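Caderno de trabalho – agosto, 21h

Continuação das leituras sobre as marés no estuário de Ovcombe. Hoje fiquei no lugar 016 e passei a limpo as notas do marégrafo Jiston. Ainda tenho dúvida com a palavra "preia-mar", que confundo com "baixa-mar" quando estou cansado. 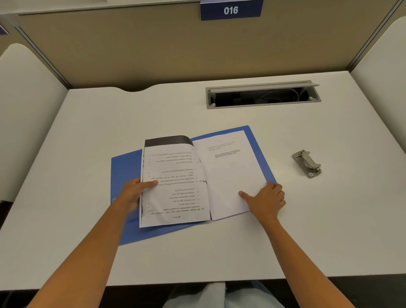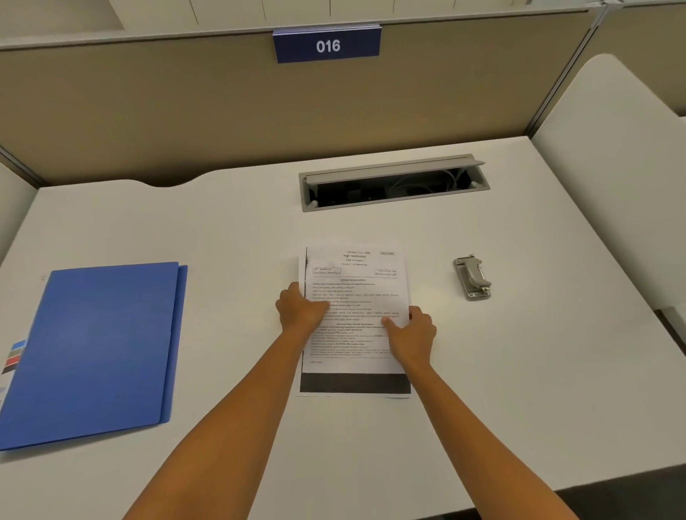
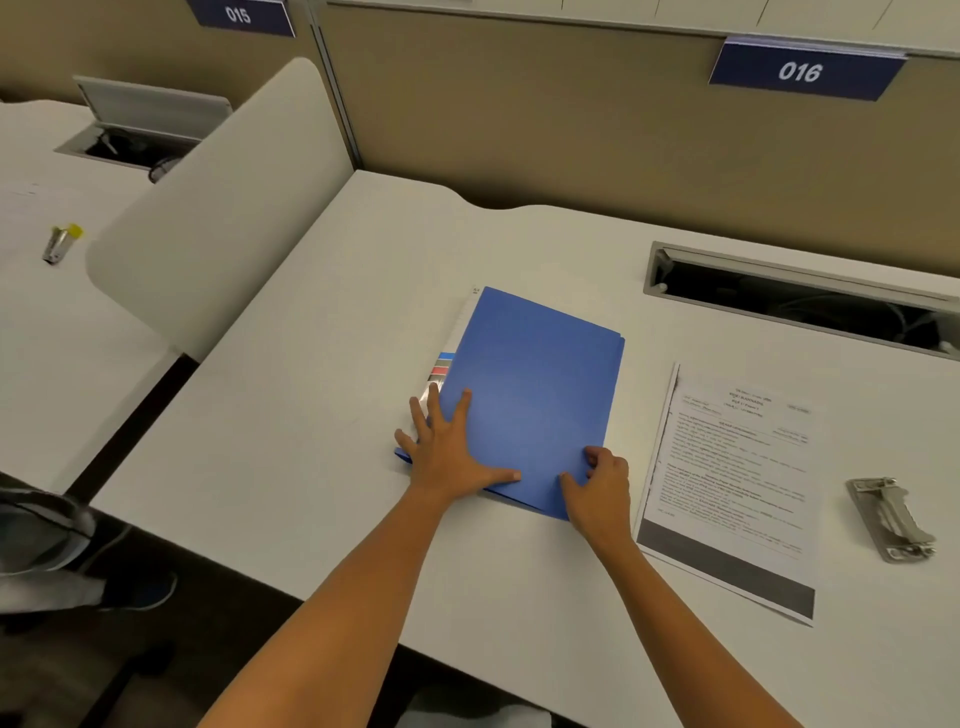 Correcção das alturas

A série do Jiston tem 2.239 leituras. Depois de tirar os valores repetidos e os da semana do temporal ficam 1.361, que é pouco para separar bem as componentes de longo período. A semidiurna sai limpa. A diurna sai com muito ruído e não confio nela.

O zero da régua foi mudado duas vezes e só uma mudança está anotada. Pela tabela de Chornovol, a segunda deve ser perto da lua nova, porque o salto aparece ali e dura até ao fim.

Para o vento usei a fórmula de Huton, sem o termo da pressão. O resíduo baixou, mas continua torto nas marés vivas – talvez o atrito no canal, talvez erro meu na hora (o relógio estava em hora de verão?).

Para fazer

Confirmar a hora do relógio com o registo antigo.
Repetir o ajuste com 2 componentes apenas.
Pedir a folha original da régua, a cópia está ilegível na coluna das cotas.
Não apagar a semana do temporal, guardar à parte.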